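Wenduren Community Wind Band, minutes of the April players' meeting
Taken by me, Annelies Dekker, second clarinet, typing as fast as I can

We got going at 7:20 in the rehearsal room, after the usual business of finding enough chairs that don't squeak. Apologies came from both bassoons and most of the horn section (they had a wedding gig, good for them!).

Last meeting's minutes were read and passed, with one fix. I had written that the euphoniums wanted a raffle. They did not want a raffle. Sorry, euphoniums.

Summer concert
We're confirmed for the Stundgate hall in June, with the Brallmont youth band playing the first half and joining us for the closing march. The hall has 400 seats and I was all for trying to fill the lot, but the general feeling was that we should leave the balcony closed until the downstairs is sold. Tickets stay at 11 dollars, kids free. There was a long back and forth over whether a 16-year-old is a kid. We settled on yes.

The program is nearly done. The Van Acker suite is in, all four movements, and I'm thrilled, even though the third movement has that awful clarinet run over the break that I have never once played cleanly. The film medley is out, as the trumpets voted against it to a person. We still need something short and loud to open the second half. Bring ideas to the next rehearsal, and please bring a score too, as humming it at our conductor hasn't gone well so far. 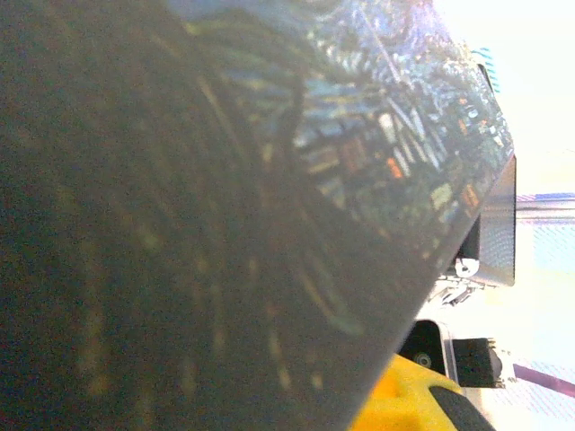

Do we have to buy our own copies of the Van Acker parts?
The band is buying one full set, so every player gets a part to mark up in pencil and hand back after the concert.

Music library
We own a lot of music and can find very little of it. I took home the march folders over the winter and 65 of them are now sorted and labeled, with a list of what's missing from each. Mostly it's third cornet parts. If you played third cornet here in the last ten years, please look in your closet! I'll do the overtures next, and I'd love a second pair of hands.

Percussion
The timpani need new heads before June. The section got two quotes and we agreed to take the cheaper one, which includes fitting. The bass drum stand is still wobbly and will be looked at when the timpani go in.

Dues
Staying at 20 dollars a month. There was a suggestion to raise them in the fall, and it was put off until we see what the concert brings in.

Anything else
Concert dress is all black, and yes, that means socks. The flutes asked for sectionals before the full rehearsal and can have the room from 6:15. Somebody left a very nice mute under the piano, so come and claim it.

We wrapped up at 8:45 and ran the first movement twice.

To do
Me: overtures, tickets to the printer
Percussion: order the heads
Everyone: short loud opener ideas, pencils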